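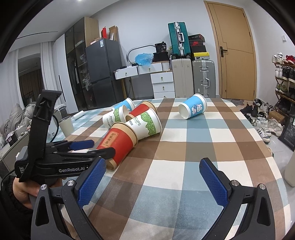
What does Lilero test at its Tomar site?

Small thrusters for satellites, and the tanks that feed them. The company does not build rockets and does not launch anything. Its customers send hardware in, Lilero runs it in a vacuum chamber, and the hardware goes back with a report.

I visited on Nov 6, 2019, when the site was open to suppliers and a few writers. We signed in at the gate, left our phones in a locker and were given safety glasses. Nafula Sang, the test manager, led our group.

The main chamber is a steel cylinder lying on its side. It takes most of a day to pump down, so it was already closed when we arrived. Inside was a Talex thruster that had run for 686 hours. The target for that test is 804. We watched it on a monitor in the control room, where it showed as a pale blue spot and not much else. Sang said the staff mostly watch the pressure and current readings.

The second stop was the tank shop. Tanks are filled with water and pressurized well past their working limit, usually until they burst. Some 200 have been tested there so far. One split tank was on a bench and we were allowed to handle it. The tear ran along the weld.

Lunch was sandwiches in the break room. Wekesa Mabula from the design office joined us and answered questions about Drirkness, the company's plan for a water-fueled thruster. He would not give a launch date. A first firing is planned for February.
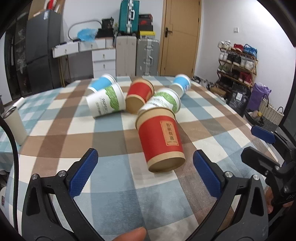
Getting there

The site is 2 miles from the train station, and there is no bus. Visitor parking is behind the office building. Tours are by request through the front desk, and the walk between buildings is outdoors, so bring a coat.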